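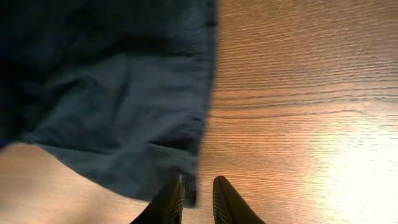 I have been promised a machine that folds laundry for most of my adult life, and I have stopped believing the promise. So when Marius Toma said he wanted to build a cloth-handling arm on the big table in our shared workshop, I told him I'd help with the build and keep my opinions for the blog. He said that was fine as long as I soldered neatly.

First problem, the arm. It's a secondhand Zinau, and the shoulder joint has play in it. You can feel it with one finger. Marius says you can correct for that in software. I have heard people say that about garage doors. We took the joint apart twice and shimmed it with strips cut from a soda can, which helped, and then we lost a screw and spent an evening on our knees with a magnet.

The gripper is our second version. The first had smooth fingertips and could pick up a block of pine all day long, but cotton just slid out. The ones on there now are black, with ridges on the inside faces. I'm still not convinced ridges are the answer. On a flat piece of cloth the fingers need something to pinch, a corner or a fold, and a cloth lying flat on a table offers neither. Fiorella Greco thinks we should be working with a soft tip, something like the rubber thimbles people use for counting paper. I think she's right and I've said so to Marius, who is "looking into it."

The camera sits at the wrist, looking out past the fingers. This was the part I fought hardest. From down there you lose the table. Get close to a piece of fabric and all the software sees is a lot of blue and a bit of wood grain, with no idea where the thing begins or ends. Add the glare our table throws back and half the edge detection goes to mush. I wanted a second camera on a pole. Marius wanted to see how far we could get with one. We're getting about as far as I said we would.

For numbers, since I'd be annoyed at anybody else who left them out: we did 100 attempts at lifting a cloth by one corner. It worked 65 times. Marius wrote that on the whiteboard with a box drawn around it. I'd like to point out that we laid the cloth down ourselves every time, with a corner more or less where the arm wanted it. When I just dropped the cloth in a heap, the way a person drops a cloth, we did 21 tries and got 4. That isn't on the whiteboard.

The other thing that bugs me is how much of the work is still ours. You set the cloth, you back off, it misses, you reach in and set the cloth again. I have never handled so much fabric in my life. My sleeves have been in front of that camera more than the towels have. There's an emergency stop by the vise, and I insisted on a second one at the far side of the table, because the person reaching in is never standing where the button is. 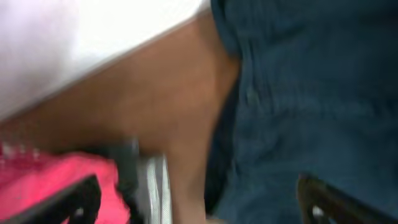 Natalina Dal Bello: You're being hard on it. We had the same kind of results at our shop with a Gukel arm in February and the heap case only got better after we quit trying to find corners at all. Grab anywhere, lift, let it hang, then look for the lowest point. Gravity does half your sorting for you. And put a matte cover on that table before you buy another camera.

I'm pasting that in from the comments on my last post because it's the most useful thing anyone has written to me on the subject. We tried the lift-and-hang idea the same night. It's slower, and the arm isn't tall enough for a bath towel, so the bottom drags on the table and there is no lowest point to look for. With a dish towel it seemed better. I say "seemed" because we quit before we'd done enough of them to mean anything, and I'm not going to do the whiteboard trick here.

Still on the list: a taller base, the soft tips, a matte cover for the table (I have an old bedsheet in mind), and a proper strain relief on the gripper cable, which Marius has held on with tape for weeks. He wants to move on to folding after that. I want to see it pick up a sock.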